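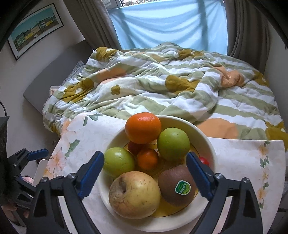 Mixed fruit in a cream-colored bowl, on a table beside the bed.

The mixed fruit bowl is a storage method, and it should be judged as one. Most households use it as decoration that happens to be edible, then throw out whatever sat at the bottom. I think the bowl is worth keeping, with tighter rules than most people apply to it.

The basic problem is ethylene. Apples give off a fair amount of it. Kiwis give off little until they ripen, but they respond strongly to it. Put the two in contact and the kiwi softens ahead of schedule. Citrus neither ripens after picking nor contributes much gas, so its place in the bowl is a matter of airflow and pressure. A large orange resting on a smaller one leaves a contact patch that gets no air, and mold usually starts at such a patch.

The standard advice is to separate everything: apples in the refrigerator drawer, kiwis in a bag, citrus in a mesh basket. I followed that advice for two years in a one-room apartment in Talville. It kept fruit well and reduced how much of it I ate. Fruit in a drawer has to be remembered. Fruit on the table gets eaten while someone is reading or waiting for water to boil. For a small home, that counts for more than an extra week of shelf life.

The bowl itself matters. A wide, shallow shape is better than a deep one, as most of the fruit can rest on the bottom and be inspected without digging. My own is a Plonel, shallow, with a capacity of 2000 milliliters if filled to the rim with water. I load it with no more than 590 grams of fruit at a time. That limit looks stingy on the day of shopping and correct four days later.

Location is the second variable. In a room where the table and bed share the same few square yards, the window decides most of it. Direct sun heats one side of the fruit and dries the skin. A cloth over the glass is a reasonable fix. So is moving the bowl to the other end of the table. A tablecloth underneath does no harm, provided it is lifted and shaken out regularly, as juice from one split fruit will soak in and attract flies.

Stickers should come off when the fruit goes in the bowl. I concede this is preference. A label on a kiwi does not affect storage, but it ends up in the compost, and the one at Jutton Street rejects them.

Russeting and small scratches on an apple are not defects for this purpose. Soft spots are. Check by hand each morning, turn the citrus, and eat the softest piece first, even when another one looks better.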